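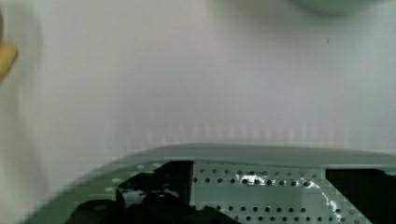

Hulley and Quiambao Open the Otlow Table Room in Pililport

PILILPORT, 2024-07-22 - Hulley, the maker of home learning materials, and the Quiambao Family Center are glad to announce the opening of the Otlow Table Room. It is a practice room on the ground floor of the center, where children and adults can learn the small daily work of the kitchen table: to set it, to clear it, to sort what was on it and to put every thing back to its place.

The room is open to all residents of Pililport. The visit is free of charge for families who are already registered with the center. Other families are asked to call one day before, so that a table can be kept for them.

Why a table

In many homes the kitchen table is used for everything. It is a place for eating, for homework, for folding clothes and for the mail that is not opened yet. When dinner is near, somebody must clear it in a hurry, and very often it is the same person every evening. Otlow was developed from the wish to share this work in the family, and to begin with it early.

"We received a lot of letters from parents who told us that the child wants to help, but the kitchen is busy and there is no time to show how," said Angelica Mercado, who leads the Otlow program at Hulley. "In our room there is time. Nothing is cooking and nobody is waiting for food. The child can move the same plate again and again until the hands know it."

Before the opening, the program was tried by roughly 100 households in Pililport. They kept a short diary about who set the table and who cleared it. Their remarks were used for choosing the items and for writing the activity cards, which are now printed in large letters and with fewer words than in the first version.

What families will do in the room

Every visit follows the same order. First the table is cleared completely. Then the family chooses a card, for example "Snack for one" or "Everything back," and brings out only the items which the card asks for. After the activity the items are sorted again, food with food and dishes with dishes. A member of the center staff is in the room during all visits, but the staff will not correct the children unless a parent asks for it.

The cards have three levels. The first level is about naming and placing. The second level asks the child to make groups, and the third level is a full clearing of a mixed table. Parents may start on any level they like, and it is allowed to go back.
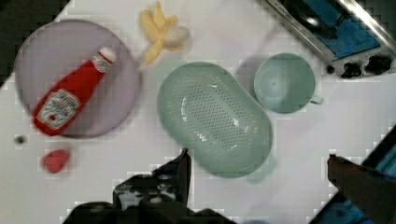 Mixed tables are the part of the program which visitors in the trial asked about most. At the start of such an activity the items are not arranged in a nice way, because a table after a meal is not arranged in a nice way either. A red ketchup bottle may be lying across a purple plate, as it would happen at home when somebody was the last to leave, and a banana with its peel half open can be next to it. The child decides what goes first. Some children take the bottle away and then the plate, others try to carry both together, and both are good for a conversation about safe hands.

The white tabletop was a request of the center. Dindo Dimaculangan, the director of Quiambao Family Center, explained that patterned tablecloths were difficult for the youngest visitors. "They looked at the pattern and forgot the plate," he said. "On a white table they see the color of a thing immediately and they go for it. Also, I must say, the cleaning is easier for us."

Visiting and borrowing

Each visit takes two hours, including the time for sorting at the end. Families are welcome to bring one item from their own kitchen, such as a cup or a favorite bowl, if it has no sharp edge. Please do not bring real food into the room. There is a sitting area in the hallway for eating.

From October, the center will also lend the activity cards for use at home. A family can keep the cards for two weeks and then change them for another level. The items of the room stay in the room, but each card has a list of ordinary kitchen things that can be used in place of them.

Schools and day care groups from Pililport can ask for a group visit by writing to the center. Groups should tell the ages of the children and if a lower table is needed.

About Hulley

Hulley prepares learning materials for the home, with attention to cooking, cleaning and tidying. Otlow is its program for the kitchen table.

About Quiambao Family Center

Quiambao Family Center offers courses, a reading corner and open afternoons for families in Pililport.

Reader comments

mirasol_p: We were in the trial with our son. He still says "everything back" very loudly after breakfast. Is the third level changed from then? It was a bit long for him.

Tomas K.: Are grandparents allowed to come with the child, or only the parents?

Quiambao Family Center: Dear Tomas, any adult of the family is welcome. Please give your name when you call.

gulls_and_tea: Please put the opening hours somewhere on this page, I looked two times.

Related items

Activity cards: how to choose a level
Setting the table with small children - notes for parents
Group visits at Quiambao Family Center
Hulley: all announcements

Contact: Hulley Press Office, Pililport | © Hulley 2024. All rights reserved. | Back to top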